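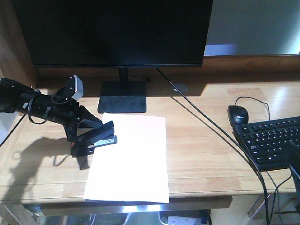
Jesent, 1st August

Pelurex Desk Notes: README

Pelurex is a table of written notes on what people keep on office desks and where it sits. It has 4000 rows, one per desk. Of these, 3000 come from the Vosunau building and 1000 from the smaller office in Jesent. Please read the part on known problems before you draw any conclusions, as there are several conclusions going around that the table can't carry.

What's in a row

desk_id: a number, no meaning
surface: wood, painted, glass, other
screen: present, absent; if present, the base shape
paper: none, single sheet, pile
small_tools: free text (stapler, tape, scissors, hole punch and so on)
cables: free text
grommet: yes, no, can't tell
tidy_score: 1 to 6, see below

A plain desk makes for a short row. Light wood with the plank seams showing, one black monitor on a square base, a single blank sheet in front of it, a black stapler, a thin cable trailing across the desktop past the grommet. You would enter wood, present (square), single sheet, stapler, "one loose, not through the grommet", yes. We left the tidy score out of that on purpose.

About the tidy score

I would drop it. Thandeka Gumede wanted it kept, so it stays in this release. The scale goes from 1 (can't see the surface) to 6 (could be a furniture catalog). The people scoring were given one page of guidance and read it differently. A stapler left out counted against the desk in Vosunau and was ignored in Jesent. A loose cable was treated as mess by some and as part of the building by others. If you plan to average the column and report that one office is tidier, I'd ask what you think you are measuring.

There is also the claim, made in the February draft, that tidy desks mean people get more done. We have nothing on work output. The claim has been removed and should not be quoted.

Known problems

"Single sheet" says nothing about whether the sheet is in use. Blank paper, a printed form and a page of notes all go in the same way.

Color was not recorded. Black desk gear is common enough that we thought it wouldn't matter, which was a mistake. A black stapler next to a black monitor base is easy to miss from the doorway, and I suspect small_tools is short by a fair number of staplers.

The screen column doesn't say whether the screen was on. A dark screen may be off or asleep and we couldn't agree on how to write it.

Grommets are recorded as present even when every cable ignores them. Look at the cables column too. It is free text and badly spelled.

Drawers were not opened. Anyone asking how many staplers the office owns will have to ask the supply room.

Fair uses

Making up realistic desk layouts. Checking a list of office object names for gaps. Practice in cleaning messy free text, for which it is well suited.

Poor uses

Judging staff. Ordering furniture. Anything with "productivity" in the title.

Changes since the Zwane release

Duplicate rows merged. "Stapler" and "stapling machine" joined under one spelling. Standing desks moved into surface = other, over my objection.

Corrections go to Lerato Chauke. Send the desk_id and the text you think should replace what's there. Messages that only say the scores look wrong will be agreed with and filed.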